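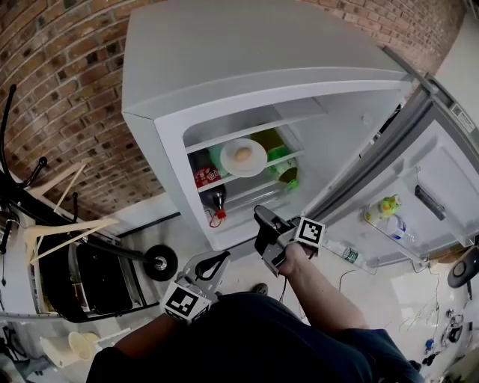 Prendis at Mirton: progress report for the Ultstead workplace fund
October 10, 2021
For Heather Forsyth

Hi Heather,

You asked for the plain version this time, so I've left the spreadsheets out and I'll just tell you how it's going. Mostly well! Slower than I promised you in the spring, but the people side is in much better shape than I expected, and that's the part you kept asking me about.

Where we are with the work

We're still on fridges. I know the plan had us moving on to trolleys and linen by now, and I'll come to that. The job the robot has to learn is the one our kitchen assistants do on every floor: open the door, see what's in there, take out what has to come out, put back what stays, and leave it so the next person can find the milk. It sounds like nothing until you try to write it down. Bottles roll, and a plate that slides in easily on one shelf catches on the next one up.

So we quit trying to write it down. The assistants do the job themselves with a gripper in each hand, the marker cubes let the system follow where each gripper goes, and Durrani's people train on the recordings. We have 23 assistants across the building and all of them have now had a turn at it, including the night crew, which took some juggling of the rota (thank you for signing off on the extra hours, by the way).

A session runs some 40 minutes. I tried longer ones in the first month and it was a mistake. Forearms get tired, people start to hurry, and the recordings from the last stretch were no use to anyone. Now we stop, swap over, and have a coffee.

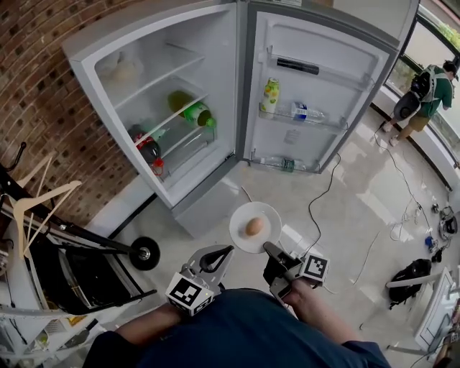

Egg and plate exercise, with a gripper on either side of the plate.

Eggs are the thing everybody has an opinion on. With your own fingers you don't think about how hard you're squeezing, and with a gripper you suddenly have to. Several of the assistants have worked out that it's easier to move the plate and leave the egg alone, and Durrani asked us to keep both ways in. Bottles lying on their sides are the other sore point, especially the big ones. I've asked for more practice on those before we go any further.

What it's changing for the team

I'll be straight with you, the first meeting was rough. People heard "robot" and "fridge" and did the math. We've said the same thing at every meeting since, which is that no hours come off anybody's contract during the project, and having that in writing from Ultstead helped more than anything I could have said.

What I didn't see coming is how much the assistants would end up teaching the rest of us. They argue about shelf order. They've rewritten the cleaning sheet for the fridges, because showing the job slowly made them notice two steps that only ever happened if someone remembered. That new sheet is already in use on every floor, robot or no robot, and I'd count it as a result even though it isn't on your list.

Two of the assistants have asked to train as session leads. They'd set up the fridge, run the recording and check it before it goes out. I'd like to pay them properly for it. At the moment they get a line in the rota and my gratitude, and that won't hold.

There are grumbles too. The grippers are set up for bigger hands than most of our people have, and there are too many cables on the floor by the practice fridge for my liking. I've put in for cable covers and I'm chasing Durrani about a smaller grip.

What's late

Trolleys and linen, as I said. I'd rather finish fridges first, and I'd like to move the start to November if you can live with it. Durrani also owes us a first trial of the trained system on our own fridge. Until I've watched that I'm not going to tell you how good it is.

What I need from you

A yes or no on the November start, a pay rate for the session leads, and someone from your side to come and have a go. Wear comfortable shoes and bring a short-sleeved shirt, it gets warm! I'm on site most mornings, just ring the kitchen office and they'll find me.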